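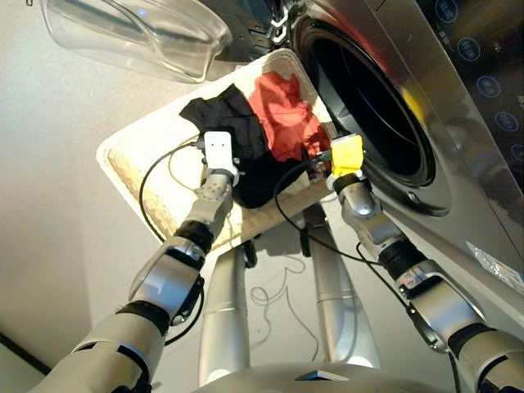

Shared laundries in housing: report of a study visit to Mikik

Kpodo Housing Association, Resident Services

Purpose of the visit

Members of the Resident Services team travelled to Mikik as guests of the Flukel Housing Co-operative, which has provided shared laundries to its tenants for many years. The Association is reviewing the ground-floor laundries in its older blocks, several of which have fallen out of regular use, and the visit was arranged to inform that review. It took in three buildings, a meeting with the co-operative's estates office and an open session to which tenants had been invited.

Flukel manages 1159 homes. The largest of the buildings visited, Trarkorier House, contains 236 flats and is served by two laundries, one at each end of the ground floor. Flats in the newer wing have plumbing for a private machine. The estates office reported that many households there continue to use the shared rooms, chiefly for bedding, towels and other large items.

The laundry rooms

The rooms in Trarkorier House were refitted when the drains were renewed. The doors are glazed and open directly on to the main corridor, and the lights remain on until the building's quiet hours begin. Tenants had asked for both measures in an earlier survey, having found the former basement laundry isolated in the evenings.

Wide shelves have been fixed at waist height for sorting and folding. The co-operative considered these among the most useful parts of the refit. In the previous layout, tenants sorted their washing on top of the machines, and the lids and control panels were frequently damaged. A sink has been kept in each room for rinsing and for hand washing.

Advice to tenants is given on a single printed sheet beside the door. It asks that colours be separated, that pockets be emptied and that machines be left open after use so that the seals can dry. The sheet is also given to new tenants when they collect their keys. Items trimmed in white are mentioned specifically, as the estates office receives more complaints about colour running into trimmings and collars than about any other matter except lost socks.

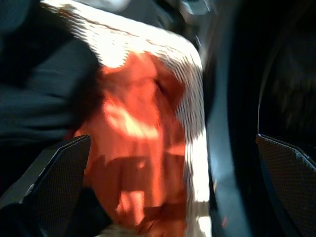 Orange and white cloth during the handling of washing.

Booking and charges

Flukel operates a paper booking board in two of the buildings and an online calendar in the third. A session lasts three hours and a household may hold no more than two bookings at a time. If a session has not been taken up within half an hour, any other tenant may use the machines. The estates office regards this last rule as essential, and had at first allowed a full hour.

The cost of the laundries is met through the service charge, with no payment at the machine. Coin boxes were removed after repeated break-ins. Our team noted that tenants who own a machine contribute at the same rate as those who do not, and that this remains a subject of disagreement at the annual meeting.
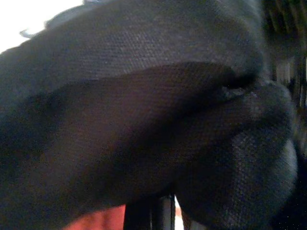 Mikik, 22 February 2022

The open session was held in the common room of Trarkorier House during the afternoon. Tenants spoke in favour of the shelves and the lighting, and were less satisfied with drying. The drying cabinets are slow with heavy cloth, and dark workwear in particular is often taken out while the seams are still damp. Some six households have asked for the former drying yard to be reopened. The co-operative has agreed to cost the work, which would include new paving and a gate.

Several tenants raised the matter of lint. Filters are cleaned each morning by the building staff, but by evening those in the busiest room are full, and dark garments come out marked. A second daily clean is on trial until October.

Points for the Association's review

The team recommends that the basement laundry at our northern site should not be refitted in its present position, and that space beside the entrance hall be surveyed instead. Folding shelves should be included in any new layout from the outset. The half-hour rule could be introduced at once in the laundries which remain open, subject to notice being given to residents.

No recommendation is made at this stage on charges. Flukel has offered to share its maintenance records for the drying cabinets, and these will be circulated with the papers for the next Resident Services meeting.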